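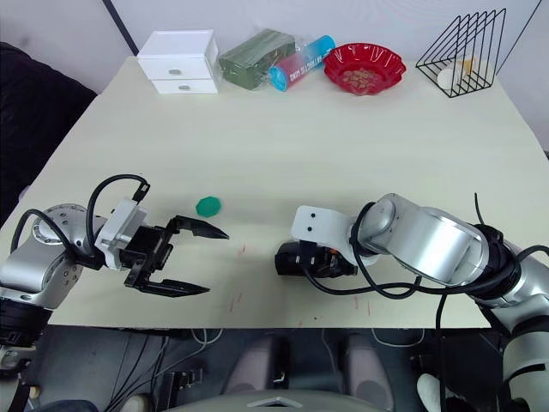 It drops things maybe one time in 35, wrote Marisol Tapia, and only with the right arm, and only after lunch. She wanted to know if she should buy new fingers. Please don't buy new fingers. I bought new fingers. They dropped things too.

How to track down a gripper that lets go when it shouldn't

On our two-arm bench the fault went like this: fingers close, arm lifts, fingers relax just enough to be insulting. The log said "grip OK" every time. The log is an optimist.

Before you touch anything, press the emergency stop and switch off power to both arms. Both. The arm you aren't working on is the one that will find your ear. Be ready to support the arm you're servicing, as some joints sag when the power goes.

1. Look at the pads. Wipe them with a lint-free cloth and a little isopropyl alcohol and let them dry. Scuffs are normal. A pad that slides under your thumb needs replacing.

2. Follow the gripper cable from wrist to base with your hand. Flex it gently at every tie. You're feeling for a spot that bends too easily. Ours was four inches behind the wrist, where I had tied it down very neatly in September.

3. Check the zero. Clear the area, power up, close the fingers on nothing and read the position. Ours should say 466. It said 929, which I had been scrolling past for weeks.

4. Reseat the wrist connector with the power off again. Leave enough slack for a full turn of the joint.

5. Run slow test picks, one arm at a time, with a hand near the stop. Small, light things first, then something with a bit of shape to it.
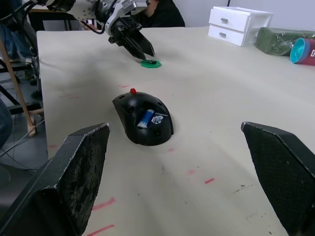
Step 5: fingers open over the mouse, other arm near the green piece.

If it still drops, swap the left and right gripper cables. If the fault moves to the other arm, it's the cable. If it stays put, suspect the gripper motor and write to whoever sold it to you — Stekgate took nine days to answer me, but they did answer.

Junpei Ichikawa adds that you should save the old zero before overwriting it. I would have liked to hear this sooner.

Updated January 23, 2026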